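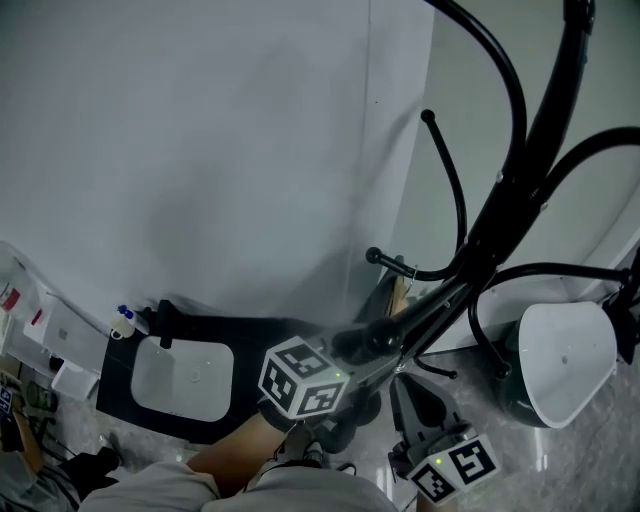 Damp coats and hallway humidity

The hall in our house is the coldest room between October and April. It has one outside wall, no radiator, and a front door that was hung before anyone cared about draughts. It is also where four people leave their wet coats. By January the corner behind the door usually has a faint grey bloom along the skirting, and last winter I decided to measure the problem before buying anything to fix it.

The logger is a Rundlow, a small battery unit that records temperature and relative humidity every five minutes. I fixed it to the wall at shoulder height, well away from the letterbox. A run of just under eight days gave 2,296 readings. I then took out the first hour, when the sensor was still settling after being in my pocket.

The median relative humidity was 71 per cent. That is high, but it hides the useful part. On dry days the hall sat in the low sixties. After a wet school run it climbed to 84 within 27 minutes and took most of the evening to come back down. The wall itself is colder than the air, so the air touching it is closer to saturation than the logger shows. Mould does not need standing water. A surface held above 80 per cent for long enough will do.

I also weighed the coats, using luggage scales. A waxed jacket gained very little, as most of the rain ran off it before I got indoors. A wool coat gained nearly 100 grams on a short walk in drizzle and was the slowest to lose it. All of that water goes into the hall air.

Changes so far

Spacing. Coats now hang with a gap between them and none against the outside wall. Wool goes upstairs, where the airing cupboard deals with it.

Air movement. Leaving the inner door open after rain brought the evening recovery down to two hours. It costs some heat from the kitchen, which I have not tried to quantify.

Dehumidifier. I borrowed a Prandia desiccant unit from Aurel Matei, who keeps it in his boat over the winter. It worked well and was too loud to leave running during supper. A compressor model would be quieter, but they lose a lot of output below 15 degrees – and the hall is rarely above 13.

Draught strip. Fitted to the door in July, in good weather, so there is no comparison yet. It may make the humidity worse by cutting the air change.

The logger goes back up when the clocks change. I will use the same position and interval, with a second sensor taped low down in the corner behind the door.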